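## Do clothes banks in Falden do what they claim?

Warenum says its Falden bank took in 3608 kg of clothes by June. I doubt the figure means much, as the firm weighs bags and never checks what can be worn.

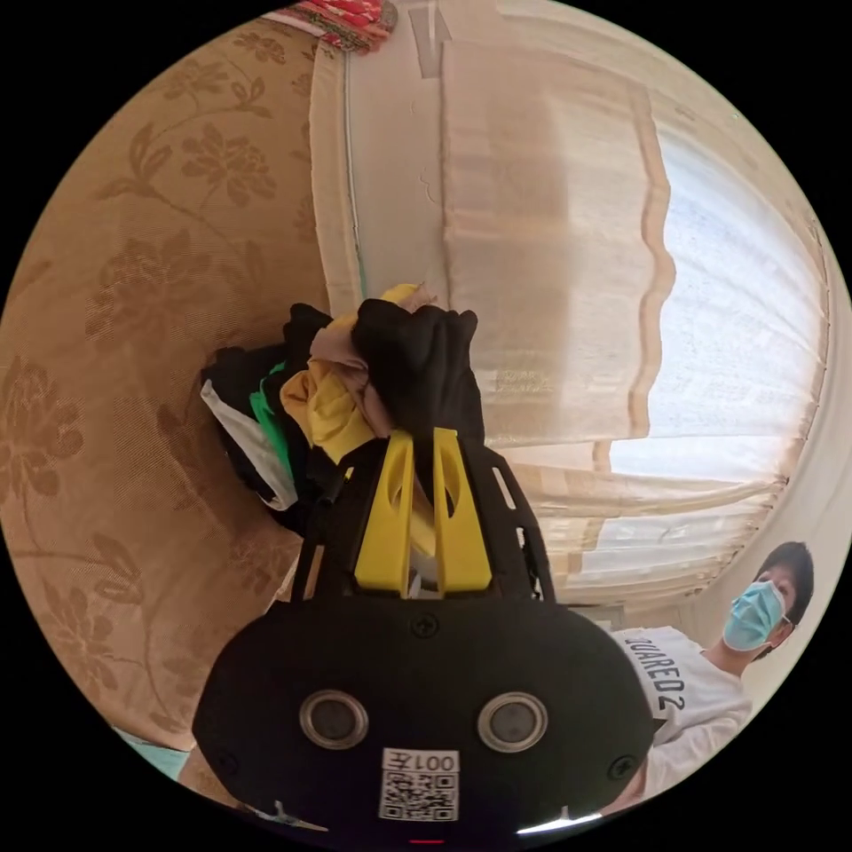
My own survey got 218 replies from 900 forms. Most people said they sort by colour before giving. I'm not convinced. A black garment bunched up with a yellow one and a bit of green is nearer to what I found at home.

Resale was harder to pin down — Grudia gave no prices at all. 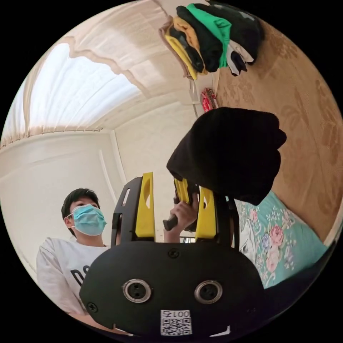 One reply complained that the bank is always full by June, so bags go in the bin anyway. I couldn't check this.

Tjoa claims 600 kg went to local shops. 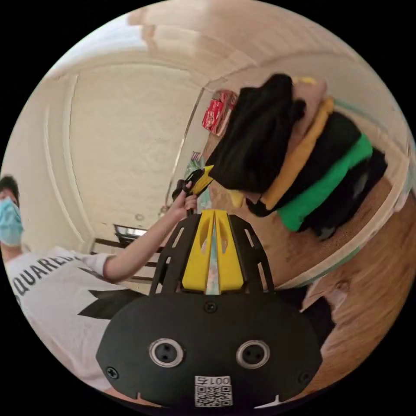
A shop worker told me the share was far lower, but kept no records either.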